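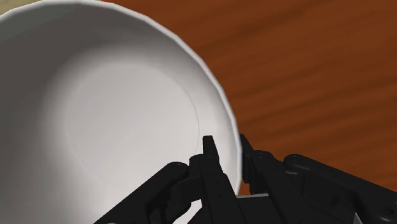 Wrist view in the simulator, fingertips either side of the bowl's right rim

Ticket: bowl drops out of the grip on lift
Project: Habte (simulated table tasks)
Status: fixed, watching
Priority: 2

Opened Tuesday, 08:40
Overnight batch on Soma finished all 2000 lifts and 19 of them lost the bowl. Same thing every time: fingers close on the rim, the arm starts up, the bowl tips and slides out. No error raised, and the log says "grasp held" right up to the drop. Lovely puzzle, this one!

09:15
Replayed the failed lifts from their saved seeds. All 19 drop again, so it isn't random. Great news, as we can poke at it as much as we like.

10:05
Tried more grip force. Worse! The bowl now jumps sideways as the fingers shut. Put the force back to where it was.

11:30
Turned on the contact display and there it is. The rim looks like a smooth curve until you get close, then you see it's a run of short straight bits. In the bad seeds one fingertip lands right on a corner between two of them, so we get a single contact point and the bowl swings round it like a door. Really pleased to have caught that.

13:50
Swapped in the finer bowl mesh from the Jendale set for collision only (the drawn bowl stays the same). 17 of the bad seeds now pass. The other 2 still slip.

14:40
Those 2 come down to the held check, which only looks at finger gap. Wirkent has a check that wants contact on both fingers for 5 steps before lifting, so I copied it over. Both pass, and the arm now waits and closes again if one side is loose. Lovely to watch.

16:20
Full batch running again on Soma with both changes. Please don't update the shared bowl file until it finishes. Leaving the ticket open till I've read the log.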